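Venthorpe Guitar Parts, Customer Support
Ticket 1044
Subject: Revo locking tremolo does not return to pitch
Opened by: Kaja Lūse
Status: Waiting for customer

Aug 16, 2025

Hello,

I bought the Revo tremolo from your shop in May and fitted it myself on my Oltcombe guitar. After I push the bar down, the G string comes back flat. After I pull up, it comes back sharp. The other strings are much better.

What I have tried until now:
- new strings, stretched well by hand
- locking nut tightened again
- three springs, then four springs
- a little grease on the knife edges

None of this changed the G string. 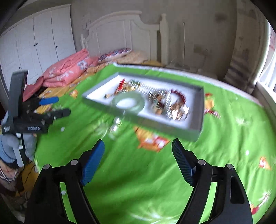
The bridge is out of the guitar now, and I have cleaned both pivot posts. I do my repair work in the bedroom, so the small parts must stay away from the bed, where the green bedspread has orange and yellow cartoon figures all over and a saddle screw would be very hard to find among them. On the treble side post I can feel a small notch with my fingernail. The bass side post is smooth. Is this notch normal after such a short time of playing?

Reply from support:

Hello Kaja, thank you for the clear list. A notch you can feel is not normal. Please check also the G saddle: is the string block inside cracked, and does the saddle screw hold firmly? Please tell us the string gauge too.

Reply from Kaja Lūse:

The block has no crack. The screw turns one half turn more than the others before it becomes tight.

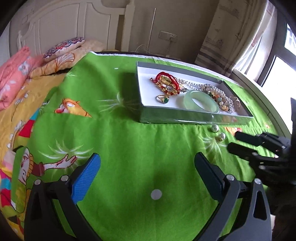 The strings are Ejigu, set 262, the same set I used on my old bridge without any trouble. I put the G saddle in the place of the D saddle for a test, and the problem stayed with the G string. So I think the saddle is good and the post is the reason. Can I order only the post, or must I buy the pair with the inserts?

Reply from support:

We send posts only as a pair, without inserts. Yours is under warranty, so there is no charge. Please confirm your address and allow 7 days for delivery.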